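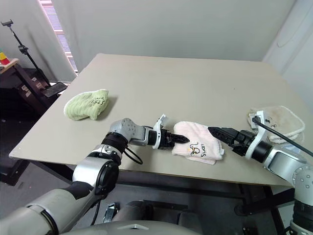
Eleri Phillips
Instructor, Household Textiles, Enstead Adult Learning

24 March 2025
Print this page | E-mail this page

Session 4 notes: folding, marking and sorting towels

Hi all! These are my notes from the towel session, typed up for anyone who missed it and for those of you who were too busy folding to write anything down. Bring them next time, please, I'm not printing a second batch.

We started with the small towels, and I do mean small. Everybody wants to jump straight to bath sheets and then wonders why the stack leans over. Look at the pink one in the middle at the top of these notes. Folded into a rough rectangle, lying flat, and that's the shape I want from you (yours can be a bit rough too, I won't come around with a ruler). The light green one on the left is more of a rounded bundle. Fine for a basket, but put three of those on a shelf and see how long they stay there!

The fold itself: lay the towel out, smooth it from the middle, long edge to long edge, then in half the other way. If it's still too big for your shelf, fold it in half once more. Turn the folded side toward you when you put it away. Cadi Hopkin asked about thirds, and yes, thirds work nicely on hand towels, but pick one way and stick with it for the whole closet.

Marking. The pink and the green both have black handwriting right on the cloth, loopy letters. I read the pink one as something like LOOS, and the green looks like the same hand. I like a mark that still shows once the towel is folded, so fold first, then decide where to write, then open it up with a piece of cardboard underneath. Use a laundry pen and go slowly, terry grabs the tip. Let it dry overnight before you wash it.

Sorting. The cream towel on the right is where we had our big argument. It's a little dingy and has some faint brownish stains, so does it go back in the guest pile? I say no. Half the room said soak it and see, and okay, soak it and see, but meanwhile it goes in the cleaning pile. Whites and creams get washed apart from the colors, and skip the fabric softener on all of them (it coats the loops and they stop soaking things up).

For next time: bring four towels from home, any colors, at least one you're embarrassed by. Fold them before you come and leave them folded. We'll swap and refold each other's, and then start on fitted sheets if there's time, which there never is.

Questions, catch me before class or leave a note in the Jevstead Room.

Comments (4) | Shares (14)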